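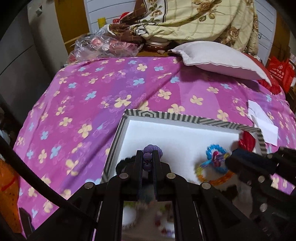
Beaded bracelets in a shallow patterned box with a white interior.

Stotau Accessories Lending Collection
Frequently Asked Questions: Beaded Bracelets

The Stotau collection lends costume jewelry to theater groups, schools and community events in the Brirkalov area. The answers on this page apply to bracelets only. Necklaces, brooches and hair ornaments are covered on their own pages.

Who may borrow bracelets?
Any group holding a current Stotau membership may borrow. Individual members may borrow for personal use if the item is returned within 10 days. Group loans run for 47 days and may be renewed once, provided no other group has placed a hold.

How many bracelets are in the collection?
The catalog lists 3,336 bracelets. Storage at the Pawłowska Street building allows for 4,000, and donations are accepted until that limit is reached.

May I request a particular color?
Yes. Bracelets are cataloged by main color first and by bead type second. A bracelet of round purple beads is filed under purple. One that combines yellow and orange beads with a light blue section is filed under yellow, with a cross-reference to orange and blue. Please state whether a close match is acceptable.

Stage lighting changes the look of translucent beads considerably. Groups that need a strong, even color at a distance are advised to request opaque beads. Faceted translucent beads are better suited to close work and photography.

How are the bracelets packed?
Small loans are issued in a shallow box, with the bracelets laid flat. Larger loans are issued in divided cases. The box or case is part of the loan and must come back with the items. A packing slip is placed under the lid and lists each bracelet by catalog number.

Should bracelets be kept apart from one another?
Bracelets of similar weight may share a box and may overlap. Metal pieces and anything with a hook or open clasp must be bagged separately, as these can cut elastic cord.

What size are they?
Most are strung on elastic and fit an average adult wrist. Child sizes are marked with a C after the catalog number. Please do not knot, shorten or restring a bracelet to change its size. Ms. Danuta Kaczmarczyk at the loans desk can suggest a replacement.

How should a bracelet be put on and taken off?
Roll it over the hand. Do not pull it wide with the fingers — most broken cords are the result of stretching at a single point.

May I clean a bracelet before returning it?
Wipe it with a soft, dry cloth. Water, alcohol and household sprays should not be used. Makeup residue should be noted on the return slip and left for our staff.

What happens if a bracelet breaks?
Gather the beads, place them in an envelope with the cord and write the catalog number on the front. There is no charge for a broken cord. A charge may apply if so many beads are missing that the piece cannot be restrung. Questions about charges are handled by Mr. Bartosz Baran.

Can I return items outside opening hours?
No. All returns are checked against the packing slip while the borrower is present. The desk accepts returns until 5:30 p.m.

Is the collection closed at any time of year?
Loans are suspended in February for the annual inventory. Returns are accepted as usual during that month — renewals are not.

How do I donate bracelets?
Donations may be left at the Pawłowska Street desk or at the Lisinow branch. Broken strands and loose beads are welcome and are used for repairs. Donated items cannot be returned once they have been cataloged.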